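Equipment Planning: Manipulation Lab Enters the Second Half of Its Budget Cycle

The Jancombe Automation Center has completed the first stage of its equipment review for the manipulation laboratory, and members are asked to read the following summary before the planning meeting on Sunday. The review covers arms, hands, spare parts, workstation furniture and the service agreements attached to each. It does not cover computing, which is handled under a separate request and will be reported in the next issue.

The laboratory currently works from a single two-armed station. Requests for time on it have grown faster than expected, and the teams at Tukura and Fallis have both been placed on a waiting list for evening hours. The review therefore began with a simple question: whether the Center should buy a second complete station or put the same money into keeping the present one in service for more of the week.

Three suppliers were invited to respond. Two sent full quotations. The third, Rizvi, offered a lease with an option to purchase at the end of the term, and this is the proposal that has drawn the most discussion. Under the lease, the first payment would be 30 percent of the annual charge, with the remainder spread over the year. Delivery is quoted at 30 working days from the signed order, excluding installation.

Hands account for a larger share of the cost than many members may expect. A multi-fingered hand has a great many small moving parts, and it is these parts, along with the wrist cabling, that appear most often in our repair records. The work done at the station is also varied. Operators practice with small blocks, packaged goods, boxes and laboratory racks, and the hands must close on all of them without a change of tooling.
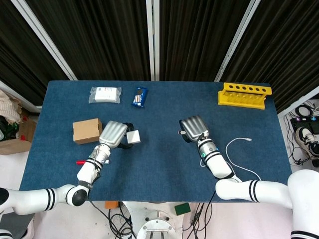
Dilani Cassim wrote to ask that the Center stop treating spare fingers and cables as an incidental expense. In her view, every quotation should be compared only after a full year of replacement parts has been added to it, and a supplier that will not publish its parts prices should not be considered at all. She would prefer one station that runs every day to two that take turns waiting for repairs.

The review group has accepted the first of these points. All quotations will be restated to include a year of parts, and the revised figures will be sent to members before any vote. The second point remains open. One supplier has agreed to provide a price list in confidence, and the group will need to decide whether that is sufficient.

Members should also note several costs that do not appear in the quotations. The electrical supply on the north side of the laboratory will have to be extended if a second station is installed there. Operator training is charged per person after the first session. Insurance will rise by about 30 dollars a month for each additional arm, according to the estimate now on file. Floor mounting is included in one offer and excluded from the other two.

Teams that expect to use the laboratory in the coming year are asked to submit a short statement of need. It should give the tasks planned, the hours requested each week, the heaviest item to be lifted and any surface or fixture required. Requests for special fixtures should be listed separately so that they can be priced on their own. Statements received after the end of October will be held for the following cycle.

Copies of the quotations may be read at the front office during regular hours. They may not be removed or photographed.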